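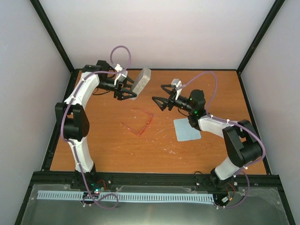
Flument bimanual demonstrations
Progress report for the period ending February
Prepared by Debashish Howlader for Sunil Khondokar, Rostden

Summary

We collected 600 demonstrations this period, which is the number in the plan. I would ask you not to read too much into that. Of those, 177 were rejected on review, and I think the review was lenient. The trained policy is better than the one you saw in the fall on the objects it was trained with. I can't yet say it is better at anything else, and the test that would tell us has slipped to next period.

What was collected

All sessions were run at the Ulterton bench with both arms under teleoperation. The task family is the one agreed in the proposal: one arm picks up an item, the other arm takes part in some way, and the item ends up on or next to a marked area of the table. Items are household and desk things of mixed stiffness. The gray block and the light-blue pad have been in the set from the start. The red eyeglasses are newer and have caused most of the discussion.

The block is too easy. An operator can grab it at almost any angle and it will sit in the fingers well enough to be carried. Early on we let people choose their own item order, and they chose the block a lot. The result is a dataset in which the arms look very capable, mostly because they are holding a block. From the middle of the period the order has been set by a printed list.

The glasses are the opposite case. The temples are thin, the lenses are hard to see against the wood in the camera views, and operators disagree on where to take hold. One prefers the bridge. Another goes for a hinge and turns the whole thing before lifting. Both can work, but a policy trained on a mixture of the two tends to head for a spot between them and close on nothing. The proposal said variety in operator strategy would be a benefit. I haven't seen evidence of that for this item, and I have seen some evidence against.

Review and rejections

Each demonstration is watched once by someone other than the operator. Reasons for rejection, in order of how often they came up: the item was dropped and picked up again without the episode being restarted; the second arm never did anything; the operator paused for a long time in mid-air; the recording was missing one stream.

The second of those bothers me most. The arm that isn't needed gets parked, open, near the middle of the table, and the episode is still labeled as two-handed. Strictly it meets the written definition, since both arms were live. I rejected the worst of them and let a good many through, because throwing them all out would have put us well below target. You should know that when you look at the headline number.

I also pulled 42 accepted episodes for a second look by a different reviewer. The two reviewers disagreed on 15. That is too many for me to be comfortable calling the accepted set clean. The disagreements were nearly all about hesitation: how long a pause is too long. We had no number for it. We have one now, and the accepted episodes will be passed through it again before anything is shared with your side.

Training results

We trained on the accepted episodes with the same settings as last period. On the block, the policy picks up and hands over reliably from most starting positions. On the pad it does well when an edge is slightly raised and badly when the pad lies flat, where the fingers scrape along the surface and give up. The table has picked up its share of scratches. On the glasses it fails more often than it succeeds, and some of the successes look like luck to me when I play them back slowly.

There was a suggestion at the last call that more data would fix the glasses. It might. I would rather first collect a small set with a single agreed grasp and see whether that alone changes the result. If it does, the lesson is about instructions to operators, and a bigger budget for episodes would have been spent on the wrong thing.

Comparison with the Vávra set

The proposal commits us to mixing in the Vávra demonstrations. We did one training run with them. The combined policy was slightly worse on the block and no different on the pad. I don't draw a conclusion from one run. Their cameras sit at a different height and their operators move a good deal faster, so there are several explanations and we haven't separated them. I would like to drop the claim, repeated in the project summary on your website, that the two sets are interchangeable.

Hardware

Mostly uneventful. The cables that run over the wrists have needed watching. If there is too little slack they tug when the wrist turns, and operators learn to avoid those turns without noticing — so the data ends up missing a kind of motion the arms can perfectly well make. We re-routed both and added clips. Episodes from before the change are still in the set and are tagged.

Lighting was steadier after we stopped running sessions past 4 p.m.

Spending

On plan. Operator hours came in slightly over and storage slightly under. Details are in the usual sheet.

Next period

Finish the second pass over the accepted episodes using the pause limit.

Rewrite the two-handed definition so that a parked arm doesn't count. Expect the total to drop when this is applied backward.

Collect the single-grasp glasses set and retrain.

Run the held-out object test that was due this period. The objects have been bought and are being kept away from the bench, and the operators haven't been told what they are.

Decision needed from you

Whether the target for next period should be stated as episodes recorded or episodes accepted. I'd ask for accepted, and a lower number. Please let me know before the operator schedule is fixed.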